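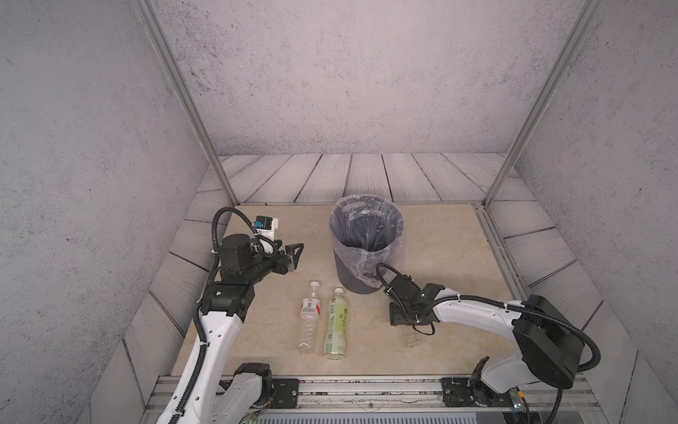
Plastic drinks bottles on a beige top, with a lined bin behind them.

Sorting out plastic bottles at home

Drinks bottles take up more room than anything else in the rubbish. If you set up a separate bin for them and deal with them as they are finished, the job takes very little time. You will need a plain round bin, a roll of clear bags and a flat surface you can wipe.

Lining the bin

Use a clear bag so that you can see what has gone in. Open it fully and shake some air into it before you put it in. Push the bottom of the bag right down with your fist, then fold the top edge outwards over the rim. Leave a good overhang on the outside. A bag folded over by only a finger's width slips inside when the first heavy bottle goes in. If the bag is much too wide for the bin, gather the spare at the back and tie it in a small knot.

Wodel bags fit most round kitchen bins. The Cestard ones are thicker but shorter, and on a tall bin they do not leave enough to fold.

Getting the bottles ready

1. Lay the bottles down on the work surface with the caps all facing the same way. They roll less if they are side by side.

2. Pick out any that still have drink in them. Coloured drinks are easy to spot. Water in a clear bottle is not, so lift each one and check.

3. Empty the leftovers down the sink. Rinse anything sugary with a little cold water, put the cap on, shake and pour away.

4. Take the cap off, squash the bottle flat from the bottom upwards, and screw the cap back on while you are still pressing. Ridged water bottles fold easily. Stiffer ones may need a foot.

5. Drop them in the bin. Leave the labels on unless your collection asks for them off. The Fivulbridge collection takes them with labels and caps on.

Changing the bag

Stop when the bottles reach the rim. Unfold the overhang, pull it up, press out the air and tie it. With unsquashed bottles you will be changing the bag every 4 days or so in a busy house.

Wipe the inside of the bin before the new bag goes in, and let it dry.

Page last changed 19/09/1999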